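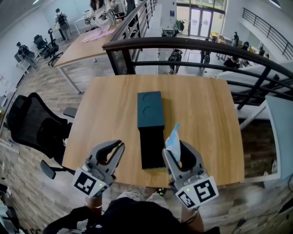
On 6 January 2020 the Zunska list member wrote:

> The Plolport pass predictions were late again, by 17 seconds at
> culmination. I am using the element set from the archive, which
> is 4 days old. Is the drag term wrong, or is it my station clock?
> The clock is disciplined and I trust it. Jinda is in a low orbit
> with perigee at 137 miles, if that matters.

It matters a great deal. At that perigee a four-day-old element set is too old for pass timing. The drag term in the set is a fit to the days before the epoch, and the density up there does not hold still long enough for the fit to stay good.

One thing in your numbers bothers me. If drag were being underestimated, the object would come over early, ahead of the prediction. You have it late. So either the fitted drag term is too large, or the set was made right after a disturbed period and the air has since settled. A clock error would show up on your high-orbit passes too. Have you compared any of those?

Please try the following and post the residuals:

1. Run the same pass with the newest set you can get, and again with the one before it.
2. Set the drag term to zero and note how far the predicted time moves.
3. Check the site file. The Pimentel station had a longitude typo in March that took us 7 passes to find.

Send rise, culmination and set times separately. A constant offset across all three points to timing along the track. If the offset changes during the pass, look at the station coordinates first.

I can run your elements through my own propagator if you paste both lines in full. The copy in your last message had the checksum column missing.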